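Unit 6: Keeping a household budget

These notes go with the Tuesday session. Bring them along with a pencil and your last three bank statements. If you don't have paper statements, the branch on Lindholm Street will print them for you.

## Fixed and changing costs

A fixed cost is the same every month. Rent is the usual one, along with insurance, a bus pass and most phone plans. A changing cost goes up and down: food, electricity, gas for the car, clothes.

Start with the fixed costs. Write each one on its own line with the day it leaves your account. Gudrun Wallin's worksheet has a column for this on page 9.

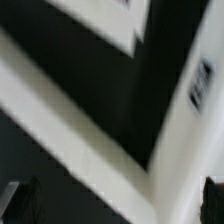

Costs that come once or twice a year cause the most trouble. Car registration is one, and so are school fees and dental visits. Add up the whole year's worth, divide by 12, and treat the answer as a monthly cost. Put that money in a separate account if you can. An envelope works too.

## Worked case: the Mulholm household

Two adults and one child. After rent, insurance and transport they have $463 left for the first half of the month. Food takes the largest part of it. They had never written down small purchases – coffee, parking, a magazine – and were surprised by the total.

Go through the case with a partner and answer on the worksheet:

- Which costs could be moved to a different week?
- Which ones are fixed now but could be changed within six months?
- What happens to the plan if the electric bill doubles in winter?
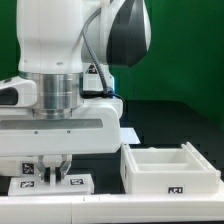
## Keeping it going

Write down spending on the day it happens. People who save up receipts for the weekend tend to lose a few, and cash is hard to remember after two days.

Pick one evening a month to compare the plan with what you spent. If a line is wrong three months in a row, change the line.

## For next time

Read Holzer, chapter 6, on credit cards and store loans. Skip the section on mortgages, which we will cover in April. Helge Engström will take the next session, and questions about the worksheet can go to him or to Gudrun.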